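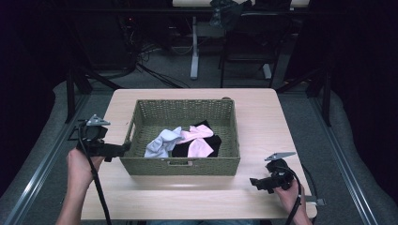

Olive-green basket with three cloths: pale lavender-white, light pink, black. Light wooden tabletop.

Basket sorting, small textiles

The notes on this page cover the woven baskets used for small cloths at the Simões workroom. They were written up on Mon 8 January by Raquel Marinho and replace the July sheet, which still listed the old lidded boxes. Measurements are in millimeters unless stated otherwise.

Basket
Rectangular, low sides, woven wicker, olive green. There is a cut-out slot in the near side and a second one in the left end as the basket sits on the table. The low wall lets a hand go in flat, so a cloth can be placed without being dropped. Stock entry is under Madska, shelf code 203.

Contents
Mixed colors are acceptable in a basket of this kind as long as the fabrics share a wash group. Lavender-white and light pink go together without trouble. Black is allowed only after its third wash. Afonso Aguiar keeps the wash record, and a black cloth with no entry goes back to him.

Position of the cloths
The three cloths rest toward the front, and the back half of the woven floor is clear. The pink one is folded over the middle with the black one under it and out to the right. For storage, the usual order is dark at the bottom and light on top, to keep lint off the lighter fabric. Lint from the black cloths shows badly on pink and worse on the lavender-white.

Crumpled or folded
Cloths at the sorting stage can be left crumpled. Folding is done at the next table, to a finished width of 300, and the folded pieces are stacked with the closed edge toward the handle slot. Mafalda Patrício prefers to roll the thin ones. Both methods fit the basket. Rolled cloths take more floor area but are easier to pull out singly.

Fill level
Do not fill above the lower edge of the handle slots. Fabric that sits in the slot gets caught by the fingers when the basket is lifted, and the weave around the opening is the first part to wear. The limit for the thin cloths is 10 per basket. Thick cloths have no fixed limit – go by the slot.

Table surface
Light wood, wiped before each sort. Wicker can mark a soft finish if it is dragged, so lift the basket by both slots when moving it. Felt pads were tried under an earlier set from Warkance and came off within a week. The adhesive did not hold on the weave.

Cleaning the basket
Empty it, turn it over and tap the base. Brush along the weave with a dry brush, then across. A damp cloth is fine for the rim. Standing water is not, and neither is the radiator by the door. Air-dry upside down. Check the inside of both slots for broken strands and trim them flush.

Labels
Tie-on labels go through the end slot. The Storkach tags are the right size but the string is too short; double it or use garden twine. Write the wash group and the date of the last wash, nothing else.

Open points
Fongchan Sukprasert has asked for a liner in unbleached cotton, to be tested on 2 baskets first. Vasco Calado is cutting the pattern. Corner shape is still undecided – a square corner bunches against the weave, a rounded one leaves a gap where small items slip under.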